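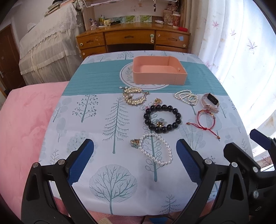 Pearls, dark beads, a red string bracelet and a watch laid out in front of a shallow tray.

SORTING THE SMALL STUFF

A flat tray is the least specialized piece of jewelry storage on the market, and for everyday pieces it is usually the one that gets used. Lidded boxes with fitted slots suit rings and studs. Bracelets vary too much in length and bead size to sit well in a slot, and a hair comb rarely fits one at all.

Start by emptying everything onto a cloth. A tablecloth is fine, printed or plain, provided the weave is tight enough that prongs and clasps do not catch. Small loose parts such as charms and clasps go to one side first. They are easily swept off with a sleeve, and a clasp without its chain is hard to identify a month later.

Next, divide by surface. Pearls scratch easily and should be kept clear of metal edges and rhinestone settings. Where a pearl bracelet carries a metal charm, turn the charm outward so that it does not rest on the beads. Large glossy beads tolerate more contact but will chip against each other if dropped in a heap. Lay them in a ring.

String bracelets with a sliding knot should be stored slightly open. Pulled tight, the cord takes a set and the knot gets stiff. Leave the two ends free; wound around a pendant, they fray.

Hair combs go in last, teeth down, against a wall of the tray. A watch with a soft strap is better kept outside it. The strap picks up dye from leather and some fabrics, and pale pink shows it first.

Wall height matters more than floor area. In the Zekville workshop's storage guide, the recommended height for a bracelet tray is 22 millimeters, low enough to lift a strand out with two fingers. Montes makes a similar tray with a felt floor. Felt holds beads still but collects lint, and it cannot be wiped. Smooth trays can, with a damp cloth and no detergent.

Strung pearls worn daily need restringing every 3 years. Check the thread at the clasp, where it wears first, and look for gaps between the beads. Grallitz, the bead supplier in Flondville, sells silk thread on cards with the needle attached.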